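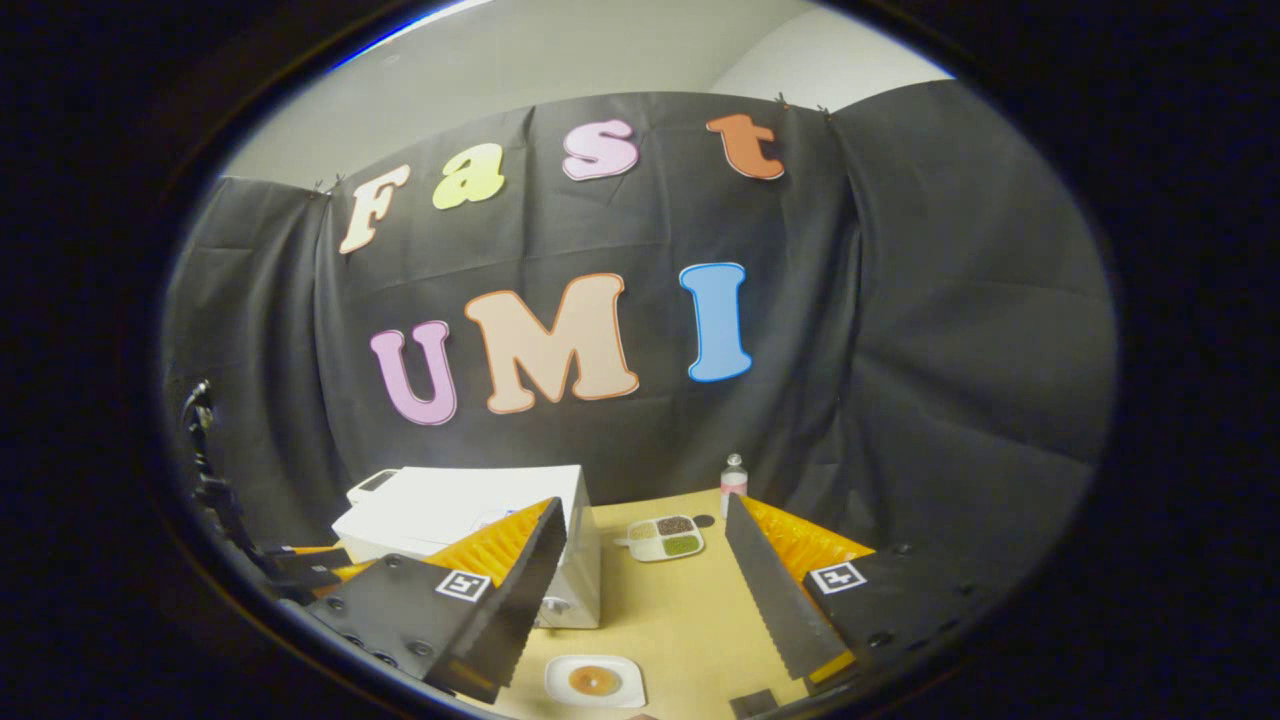

Figure 1. Tabletop station as recorded by the hand-held gripper, with the divided plate, the small bottle and the white appliance between and beside the fingers.

Parkthorpe Institute
Course 511: Learning from Demonstration
Handout for Unit 3: Gathering Examples by Hand
Instructor: Ese Okafor

Purpose of this unit

Students in Course 511 have so far worked with data that other people gathered. In this unit each group records its own demonstrations with a hand-held gripper and prepares them for training. The work is graded on the quality of the recordings and of the written log. The performance of the trained policy is taken up in the next unit and carries no weight here.

Students should have read the Unit 2 notes on behavior cloning before the first station session. The terms "observation," "action" and "episode" are used below as they were defined there.

1. What one episode contains

An episode is a single attempt at a task from start to finish, performed by a person holding the gripper. The tool records video from a camera that moves with the hand. Three things are later computed from that recording:

The path of the gripper through space, estimated from the motion of the camera.
The opening between the fingers at each moment, estimated from the printed square markers on the fingers.
The sequence of images that the policy will receive as input.

The first two become the action labels. An error in either will teach the policy a movement that the demonstrator never made, and such errors are hard to find once the data have been pooled. Most of the rules in this handout exist to protect those labels.

The images have a second role. At run time the policy sees through a camera mounted in the same position relative to the fingers. A demonstrator who steers by looking over the top of the tool is therefore using information that will be missing later. If the demonstrator can see a cup handle and the camera cannot, the recorded motion toward that handle has no visible cause in the data.

2. Reading the wide-angle view

The lens takes in a very wide field, and straight edges appear as arcs. In Figure 1 the top of the black cloth and the edges of the table both bend, and the usable image is a rounded area inside a black border. Students should leave the distortion alone when reviewing. The processing scripts expect the images as recorded, and cropped or straightened files will be returned.

Some features of Figure 1 are worth attention when judging a starting view. Both fingers are in view, and each shows its marker. The small square plate at the bottom center lies between the lower ends of the fingers, while the divided plate stands farther back. The backdrop carries large cut-out letters in several colors, and these help the motion estimate, which depends on finding points that can be matched from one image to the next. A plain black cloth without creases or lettering would offer very few such points. The wall above the cloth offers few as well, and a demonstrator who tilts the tool upward for a long stretch may lose tracking for the whole episode.

Questions about distortion models are covered in the optional reading and will not be needed for the assignment.

3. Preparing the station

The stations are in Clirnau Hall. Each group is given one table and keeps it for the whole unit. The steps below are to be followed at the start of every session.

Step 1. Check that the lens is clean. Wipe it with the cloth in the drawer.

Step 2. Open and close the gripper fully several times while recording. Save this clip separately under the name "width." The scripts use it to relate marker spacing to finger opening.

Step 3. Record a slow mapping pass over the table. Move the tool from side to side and then forward and back, at about the speed of a person wiping down a counter. Nothing on the table may be moved during the pass.

Step 4. Set out the objects for the task. Starting positions are drawn from the sheet supplied with the task card. Do not choose positions by eye, as people tend to return to the same few places.

Step 5. Write the session header in the log: group, demonstrator, task, and any object that differs from the previous session.

If the backdrop, the table or a large object is shifted after Step 3, a new mapping pass is required. Food and small dishes may be moved freely, provided the larger surroundings stay as they were.

4. Performing the demonstration

Hold the tool in the dominant hand with the wrist relaxed. The free hand must stay outside the camera view unless the task card calls for it. Begin each episode with the fingers open and still, and hold that position for a slow count of two before moving. End in the same way.

Move at a steady, moderate pace. A robot arm has limits on speed and reach that a person does not share, and a quick flick of the wrist that feels natural in the hand may be impossible for the arm to repeat. Demonstrators should picture the tool at the end of an arm fixed to the far side of the table and avoid motions such an arm could not follow. Full turns of the wrist are the most common fault in first sessions.

Do not pause to think in the middle of an episode. Pauses are recorded as actions, and a policy trained on many of them may learn to stop in the same situation and remain there. A demonstrator who is unsure how to proceed should finish or abandon the attempt, mark it in the log, and practice without recording.

Small corrections are welcome. If the fingers close slightly off center and the object can be recovered smoothly, continue. Recoveries of this kind are valuable, as a policy will also drift away from the ideal path and must have seen a way back. A dropped object is a different matter and ends the episode.

5. Large objects close to the lens

Tasks that involve bulky items require additional care. As the tool approaches such an item, the item takes up more of the image and the background takes up less. In Figure 2 a large white object with a smooth, glossy surface dominates the center of the view. The letters U, M and I remain visible on the cloth behind it, but the row above them is only partly in view. Both finger markers can still be seen.

This affects the recording in two ways. First, a smooth white surface contains little that can be matched between images, and its reflections change as the camera moves. Points found on a reflection do not stay fixed to the object and can mislead the motion estimate. Second, if the item is itself being moved, any points on it move as well. The estimate assumes that most of what it sees is standing still.

The following practice is required for all items larger than a dinner plate. Approach from a direction that leaves part of the backdrop or tabletop in view at the edges. Keep the closest stage of the motion short. Where a handle is to be grasped, bring the open fingers into line with it before closing the remaining distance, so that the final approach is nearly straight. After release, withdraw along the same line until the surroundings are again well in view.

Figure 2. A bulky white object near the gripper, with its curved handle above the gap between the fingers.
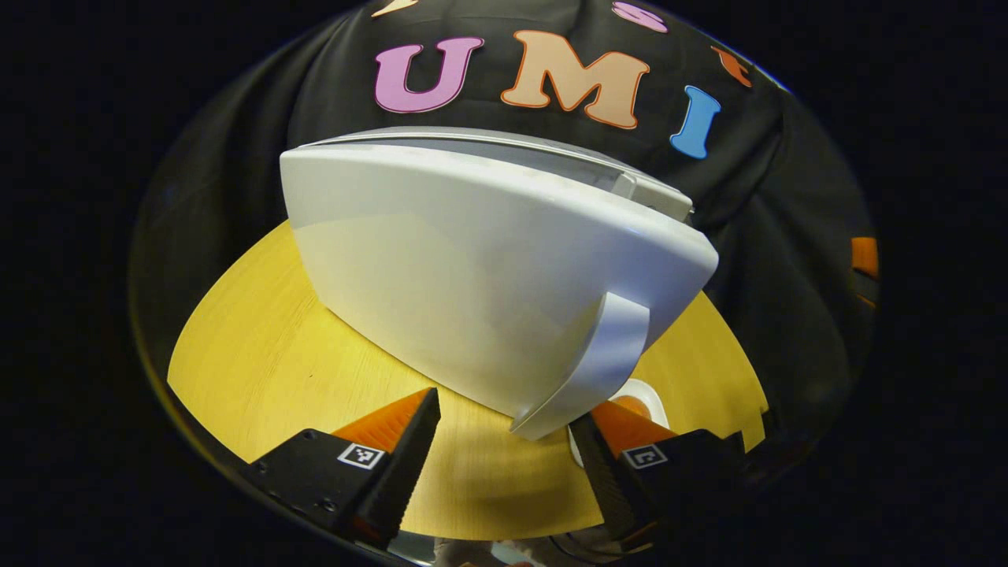

6. Reviewing and rejecting episodes

Review is carried out by a group member other than the demonstrator, on the same day as the recording. Watch every episode once at normal speed and apply the criteria in this order:

Both markers are visible whenever the fingers are opening or closing.
The still periods at the start and end are present.
The task is completed as the card describes it.
No hand or sleeve enters the view without being called for.
The recovered path is smooth and has no sudden jumps.

An episode that fails the first or last criterion is rejected outright. Failure on the others is noted in the log, and the instructor will decide whether the episode is kept. Rejected files are moved to the "held" folder and must never be deleted. In June, 17 episodes in the Drorkden set were restored from that folder after an error in the path script had been corrected.

Reviewers should resist the wish to keep only the most graceful attempts. A set made up of one person's best work is narrow, and a policy trained on it will have little to draw on when a dish stands at an unfamiliar angle.

7. Variety across the course set

All accepted episodes from this unit are pooled into the Osagie set, which is shared by every group. The set should reach some 2,000 episodes by the end of the unit. Variety within it comes from three sources: starting positions, which are drawn from the sheet; demonstrators, who rotate after each block; and objects, which are exchanged between tables according to the posted schedule.

Groups should not add variety of their own. A change of lamp or cloth made in one group and left out of the log makes later results difficult to interpret. Proposals for other changes may be submitted in writing before the second session.

8. Work to be submitted

Each group submits the following:

The accepted episodes, with the width clip and mapping pass for every session.
The complete log, including rejected episodes and the reason for each.
A written statement of no more than two pages that discusses one rejected episode in detail, names the criterion it failed, and explains what effect it might have had on a trained policy.

The written statement is an individual reading of the group's data, and members may disagree. Where they do, both views should be given. Late work is governed by the general rules of the Institute. Requests for extra station time go to Ese Okafor before the final session.

Reading for the next unit: notes on action representation, sections 1 through 4, and the short appendix on time delay between camera and gripper.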